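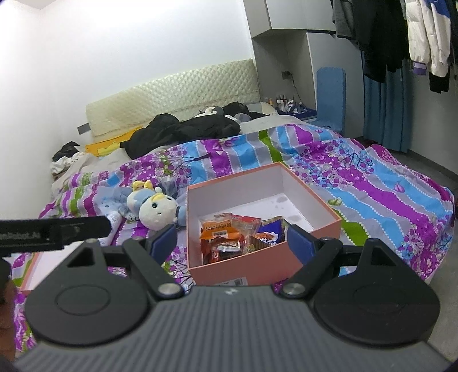
Pink box on the bed, snacks in, lid still off.

September, 4:40 pm. Gift box packing, second go. I put the orange and red packet up front this time and the blue and white one over on the right, and I like it so much better! Pei-shan wants tissue paper under everything (she may be right, but then will the lid close?). The doll with the yellow tufts has to travel too, so I need to ask Gunārs if Honkanen sells a deeper box. Limit for the parcel is 432 g and I haven't weighed a thing yet. Also, fold the black clothes before dinner!!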